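Two arms, one tray, and a planner that finally waits its turn

2026-04-16

I promised Nhung Trịnh I would write this up while it was still fresh in my head, and she has been very patient with me, so I've made a large pot of tea and shut the door. It's a long one, I'm afraid. If you only came for the bit about the locking, skip down a few paragraphs and I won't be offended.

For anyone new to the blog, I look after the planning side of Litano, our software for two-armed serving tasks. Somebody asks for a drink and a snack, the system works out which arm should fetch what, and both arms have to get their item onto the tray without clouting each other on the way. Jhair Condori wrote the perception part, which finds things on the table and tells me where they are. Ross MacRitchie owns the low-level control, and has strong views about everybody else's code (mostly correct, which is the annoying thing).

When I took over in January, the planner treated the two arms as one great big machine with twice the joints. Every time either of them needed to move, we planned for both together. It's a perfectly respectable way to go about it, and the paths that came out were lovely when they came out at all. The trouble was the waiting. If one arm was ready to set something down and the other was still choosing a grasp, they both sat there, and any small change from perception sent the whole lot back to the start. I drank a great deal of tea in those weeks.

So I split it. Each arm now has its own planner and its own queue, and the space over the table is divided into regions which an arm has to claim before it goes in. The tray is one region. The racks and baskets get one each, and there's a sort of corridor over the middle that took me far longer to get right than I'd like to admit. An arm asks for the regions along its path, in a fixed order, and if it can't have them it holds still somewhere sensible until it can.

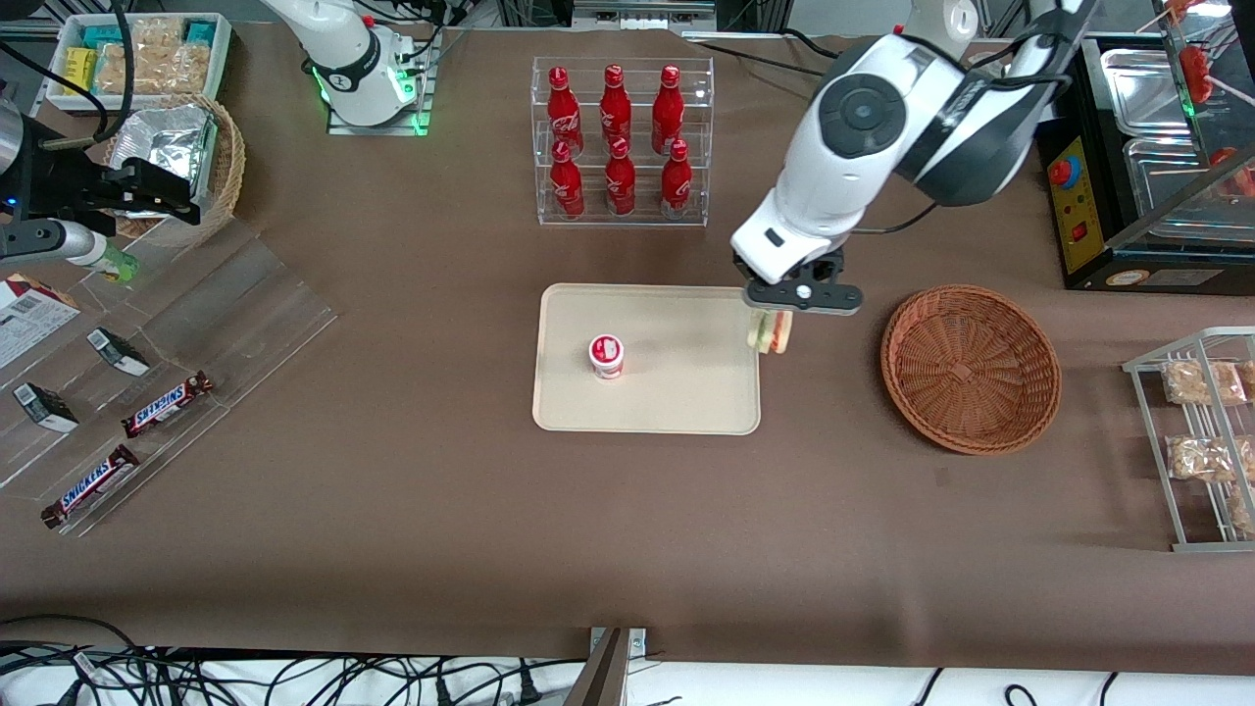
Why not just let the two arms avoid each other as they go, with no regions at all?

Reacting on the fly works nicely in open space, but near a shared target both arms tend to back off and try again together, and they can keep that up for a very long time. Claiming regions first means one of them always has the right to go ahead.

The fixed order matters more than anything else in there. My first version let each arm claim regions in whatever order its path happened to visit them, and of course one arm took the tray while the other took the corridor and each then wanted what the other had. Xuân Ông spotted it from the log in the time it took me to find my glasses. It's the oldest mistake in the book, I've told students off for it, and there it was with my name on the commit!

The second problem was duller and took longer. An arm used to give up its region when its path had finished, which sounds right until you remember that finishing the path and opening the gripper are two separate things in our stack. The tray was being marked as free while fingers were still closed over it. Ross added a proper signal from the gripper controller, and now the region stays claimed until the gripper reports open and the arm has backed away to its retreat pose. I grumbled about the extra delay beforehand and haven't noticed it since.

Then there's the question of what to do when perception changes its mind. Jhair's tracker gives each item a pose and a confidence, and see-through packaging makes the confidence wander about a fair bit. I now ignore changes below a threshold once an arm has committed to a grasp, and replan only that arm if something bigger comes along — the other one carries on with its own errand.

We replayed 3559 logged requests through the new version in simulation before I'd let it anywhere near the hardware, and went through the leftover failures by hand. All but 4 were bad grasps, and those 4 were a rounding error in my region boundaries, fixed with a single line and a rather sheepish message to the group.

Still on my list is the order of the queue itself. At the moment it's first come, first served, and Tín Diệp would like it to look ahead a few items so that tall things don't go down in front of short ones. He has a branch with the beginnings of it. I've read half, and I'll read the rest once I've rinsed out this teapot.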